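4. Setting Up the Plesance Shelf Kit

4.1 Before you start
Let the panels rest flat in the room for 28 hours. Keep the carton until every part is checked against the packing slip.

1. Clear a level work surface and wipe it down.
2. Sort the panels by length. Set the short strips to one side.
3. Press the dowels in by hand. Stop when they meet the shoulder.

Note: Kit 3189 ships with two spare dowels. Tape them under the bottom shelf. 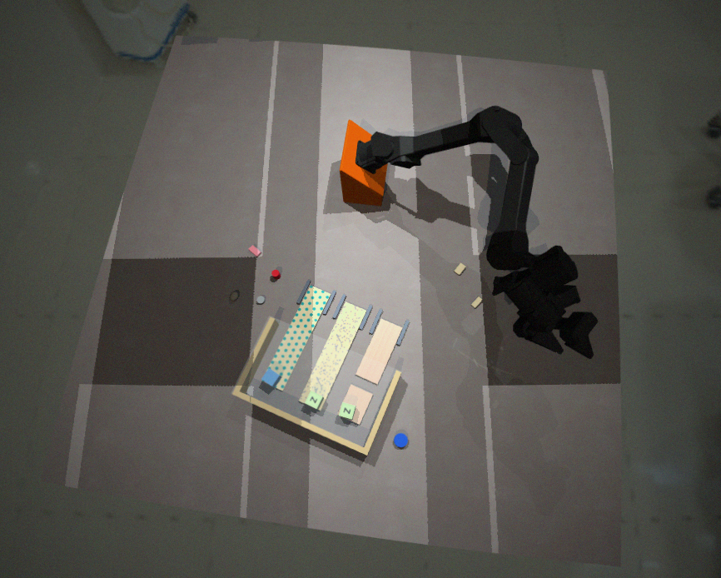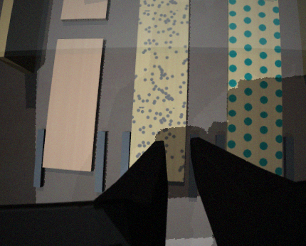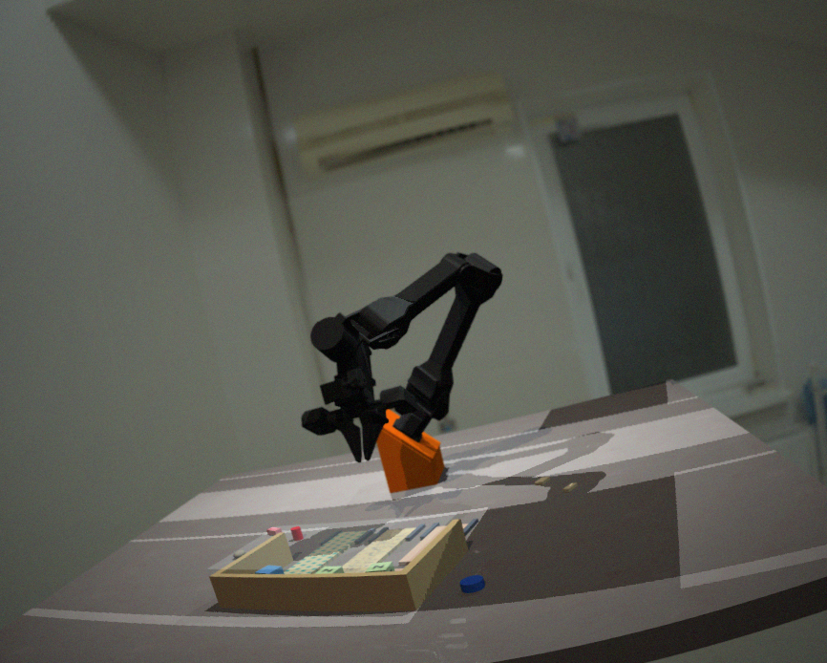

4.2 Fixing to the wall
1. Hold the rail at the height you want and mark both ends.
2. Check the marks with a level, then drill 32 mm deep.
3. Insert the plugs and drive the screws until snug.
4. Hang the frame and push down until it clicks.

Caution: Do not load any shelf above 100 N. Heavy items go on the bottom shelf.

Caution: Check for pipes and wiring before drilling.

If a panel is chipped, write to Dewan parts service, attention Emese Csizmadia, and quote the kit number.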